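Home and Household › Laundry › Folding on a bed instead of a table

Is it bad to fold all the laundry on the bed?
Posted by Macarena Benítez

Hello to all. In our flat there is no table big enough for folding, so I do it on the bed, over the beige sheet. I have two problems with this. The first one is that my stacks lean and fall when I put the next thing on the mattress. The second one is the towels. I fold them flat and with care, but the corners curl up and the cloth keeps small wrinkles, so in the cupboard the pile looks as if a child made it.

I wash at 53 minutes, the middle programme of our Romeck machine, with a spin of 1000. The clothes dry on a rack in the bedroom. It takes me almost all of Wednesday evening to fold everything, and I would like to have a part of this evening back.

The towel on the bed, with the dark clothes already folded further up:
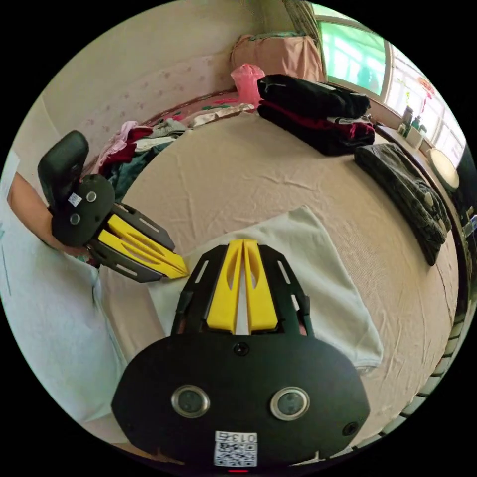

Marlene Moura asked under this whether the towels go on the bed before or after the clothes, and Macarena wrote back that she has no order, she takes what is on top of the basket.

My mother says a bed is for sleeping and I must buy a folding table. I saw one from Zitham, 80 centimetres wide, but I don't know where I would keep it. Do I need it, or is there a better way to work on the bed?

2 replies, sorted by oldest

Kelly Seixas

Buy the table. My back was much better after I bought mine. A bed is too low for everybody.

Gervásio Trindade

I don't agree that you need a table. I have folded on a bed for 16 years, first in a rented room in Skolcombe and now at home, and the stacks stay up if you prepare the bed a little.

Pull the sheet tight before you begin. A creased sheet makes a small hill under every pile. If the mattress is very soft, put a large tray or a big flat book under the stack you are making.

Then decide where each thing will live on the bed. I keep the finished stacks at the far end, where my knees and elbows don't reach them. The things I have not folded stay together in one heap at the side, and the part nearest to me is only for working. Trousers get their own place beside the stack — if you put them on top of shirts, everything slides.

For dark clothes, I put the heavy ones at the bottom and the thin ones above. It doesn't matter if the colours are mixed, black with dark red for example, so long as the folded pieces have the same width. Width is the thing most people forget. Take the widest piece as your measure and fold the others to it.

About the towels, the curled corner usually comes from drying. Shake each towel hard two or three times when it comes out of the machine, and hang it with the long edges straight. When it is dry, pull the two short ends before you fold. Stroke it with the flat hand from the middle to the outside. In my experience a faster spin also gives more wrinkles, so try a lower one, but then the drying takes longer.

With a round bed it is a little different, as there is no straight edge to line the towel against. Use a seam of the sheet as your line, or the fold of the first towel. Smaller white cloths are the worst on this kind of bed, they end up in a ball on the near edge while you do the big pieces. I do those first and take them away.
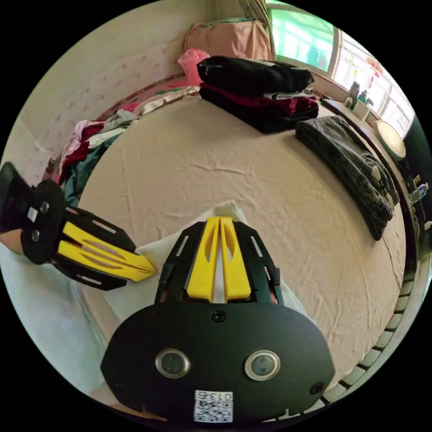 The order I use

1. Sheet pulled tight, cushions pushed back.
2. Small cloths and socks, and straight into the drawer.
3. Towels, while there is still free space.
4. Shirts and tops, all to the same width.
5. Trousers last, laid beside the stack.

With this I need less than an hour for two people. If there is still a heap when you want to sleep, put it back in the basket and continue in the morning. I am sorry for the long answer.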